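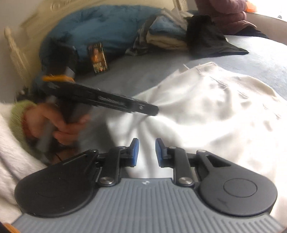 Filed under: Home and Clothes | Ages 7 and up

Folding a sweatshirt on a bed

A sweatshirt is one of the bulkier things in a chest of drawers. It is made from thick knitted fabric, and when you drop it in a heap it fills a lot of space with air. Folding squashes out some of that air and gives the sweatshirt straight sides, so that other clothes can sit next to it or on top of it.

A bed is a good place for folding. It is wide and flat, and you can walk round at least one side of it. Pull the covers smooth before you start, or the bumps underneath will show up in whatever you put on top.

What the fabric is doing

Look closely at a sweatshirt and you may see rows of tiny loops. This is knitting, done by a machine with very thin needles. Each loop is hooked through the loop next to it. Loops can open and close a little, and that is why knitted clothes stretch when you pull them over your head. A cotton bed sheet is usually woven, with threads going over and under each other, so it hardly stretches at all.

The inside of many sweatshirts is brushed. Small wire bristles lift the ends of the fibres until they are soft and fuzzy. The fuzz holds still air close to your body, and still air keeps you warm.

The cuffs are made with a different stitch called rib. You can feel it as thin lines running along the cuff. Rib springs back well, so the cuff stays close to your wrist.

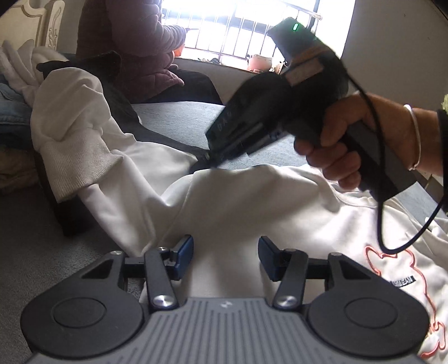 Why does a sweatshirt have seams?

It is sewn together from separate pieces of fabric, usually a front, a back and two sleeves, and a seam is the line where two of the pieces are joined.

Seams are useful when you fold. On most sweatshirts there is one where each sleeve meets the body, and you can use it as a guide for where to bend the fabric.

How to fold it

Lay the sweatshirt face down with the neck away from you. Pull both sleeves out to the sides. Stroke the fabric flat with your hands, working from the middle outwards. Big creases now will be bigger creases later.

Fold one side in towards the middle, taking the sleeve with it. Then bend the sleeve down so that it points to the bottom hem. Do the same on the other side. You should have a long rectangle.

Bring the bottom hem up to the neck. If your drawer is small, fold it in half again. A drawer that is 26 centimetres deep from top to bottom can hold several folded sweatshirts standing on their edges, like books on a shelf.

Turn the bundle over and the front will be on top.

Words to know

Cuff: the band at the end of a sleeve.
Hem: an edge that has been turned over and sewn, or finished with a band, so that it does not fray.
Rib: stretchy knitting with raised lines.
Fray: to come apart into loose threads at the edge.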